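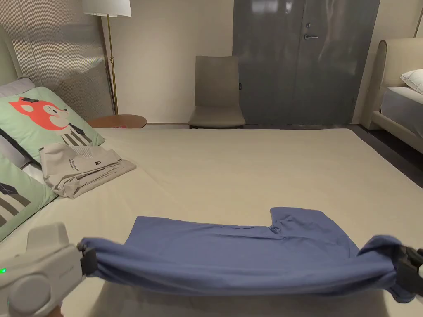 Folding station, blue T-shirt held on both sides over the bed.

Bekwood Guest Services - Inspection checklist, automated folding, Plosdale site
14 August 2024

1. Grippers
Jaws checked for burrs and trapped thread: OK
Screws at jaws and pivots tight: OK
Comment: jaw pads were last changed in June. Order spares from Sorensen before the next check.

2. Bed and surroundings
Sheet smooth, no pins or loose buttons: OK
Walkway clear for staff: NOT OK
Comment: keep 30 inches free on the working side. Move the spare chair.

3. Staff and workload
Staff briefed on stop procedure: OK
Breaks taken as planned: NOT OK
Comment: folding used to take up most of a shift. Staff now sort, check and re-fold rejects, with more standing still. 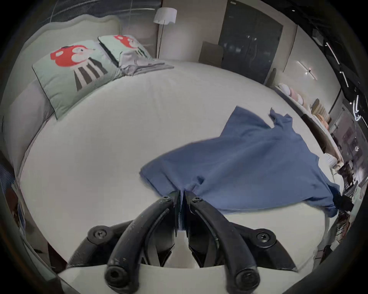
Ratden: My shoulders are better since the change, but watching for bad folds all afternoon is tiring in its own way. I would like to swap jobs every two hours.

Request passed to the shift lead - answer due in 5 working days.

4. Handling of garments
Fabric released fully before anyone reaches in: OK

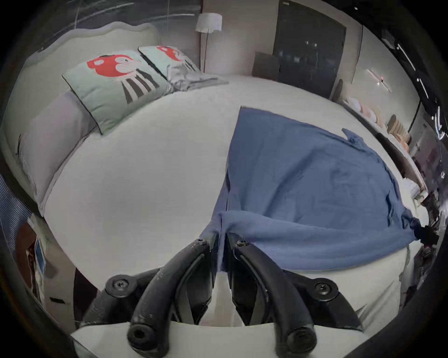

Hands stay off the garment until both jaws are open. Rejects go in the bin by the door, with a tag stating the fault.

Result: passed with two open items (walkway, breaks).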